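Newsletter item: softener servicing and the new Hudine resin tank

Owners of the Plorkby 7 water softener will be getting a letter from us over the next few weeks about the annual service. The letter covers the basics, but several customers have rung the office wanting more detail, so the longer version is set out in this issue.

The Plorkby 7 is a single-tank ion exchange softener for houses with one or two bathrooms. Hard water enters at the top of the tank and passes down through a bed of resin beads, which take up calcium and magnesium and give up sodium in exchange. When the beads have taken up as much as they can, the valve on top flushes them with brine from the salt cabinet and the cycle starts again. On a metered unit this depends on how much water you use. On the older timed units it happens on a fixed night whether you have used any water or not, and that is the main reason they get through more salt.

From June all new Plorkby units have been supplied with the Hudine resin tank. It is the same height as the old tank but slightly narrower, with a wider neck, and the fill port has moved to the side. The valve head has not changed. If you have an older unit and the tank is sound, there is no need to replace it. We will only recommend the Hudine tank where the old one has cracked at the neck or where the resin has to come out anyway.

Please check your salt level before the engineer calls. The salt should stand above the water line in the cabinet. If you use tablets and have a hollow space under a hard crust, break the crust up gently with a broom handle and top up. Block salt does not form a crust, but the blocks need to sit flat on the grid or the lid will not close. Please do not mix the two.

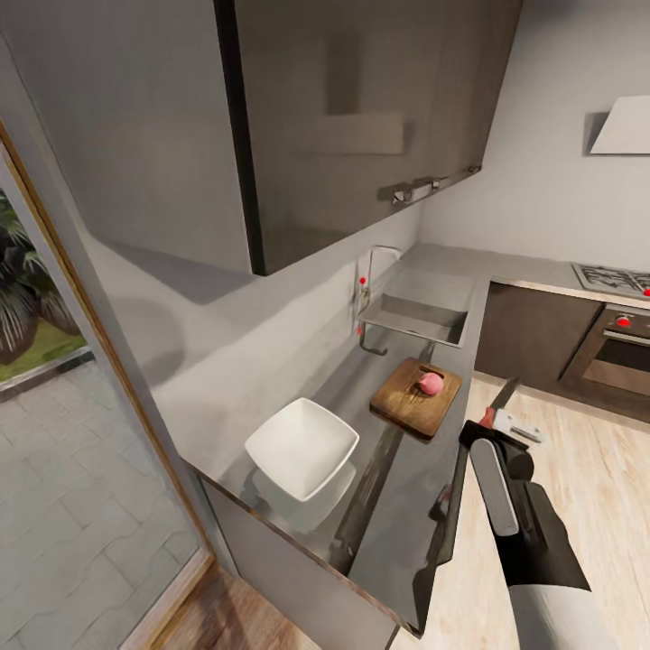
Can softened water be used for drinking and cooking?

For most people it can, provided the incoming supply is not extremely hard, but we fit a separate unsoftened tap at the kitchen sink as standard. Use that tap for making up baby formula, and for anyone who has been told by a doctor to cut down on sodium. It is also the better one for watering house plants.

A word on hardness settings. Every softener we install is set to the hardness measured at the house on the day. Water companies sometimes change the source for an area, and the figure can shift a good deal when they do. If your kettle has started to scale up again, or soap has stopped lathering as it did, the setting may be too low. We can post you a test strip, or the engineer will test it at the service. The setting is changed from the front panel: hold the menu button until the display flashes, move to H, enter the new figure and press menu again. On the Vasseur valve, fitted to a small number of units, the setting is a dial under the cover and is best left to us.

The standard service takes 40 minutes. The engineer cleans the injector and its screen, checks the brine line and float, runs a manual regeneration and tests the water before and after the tank. Seals are replaced if they are worn. Please leave clear access to the cabinet and to the stop tap, and allow for the water being off for part of the visit. The price this year is £276 for the two-year plan, with one visit in each year, and parts for the valve head are included. Resin is not.

Customers with a Gremia sediment filter ahead of the softener should have a spare cartridge ready. We carry them on the van, but stocks ran short in the spring and a few visits had to be repeated - we would like to avoid that this time. The cartridge should be changed when the pressure drops at the taps, or at the service, whichever comes first.
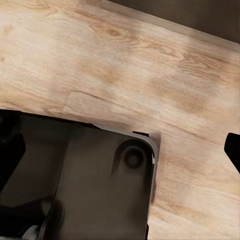

Gwilym Skyrme wrote in after the last issue to say that his timed unit was using nearly a full bag of salt a fortnight with only two people in the house, and that changing the regeneration from every second night to every fourth had cut this by half with no scale on the taps. He asks whether there is any harm in stretching it further. We would stay at every fourth night on a timed unit of that size. Beyond that the resin may run out before the flush, and hard water will get through to the boiler.

If you go away for more than a fortnight, put the softener into bypass by pushing the red knob in at the back of the valve. On your return, pull it out again and run a manual regeneration before using the hot water. Units in garages and outhouses should have their pipes lagged before winter, including the drain line.

Service bookings can be made by phone or by returning the slip with your letter. Quote the number on the label inside the cabinet lid. Labels beginning 887 belong to units with the Vasseur valve, so please mention this when you book and we will send an engineer with the right seal kit.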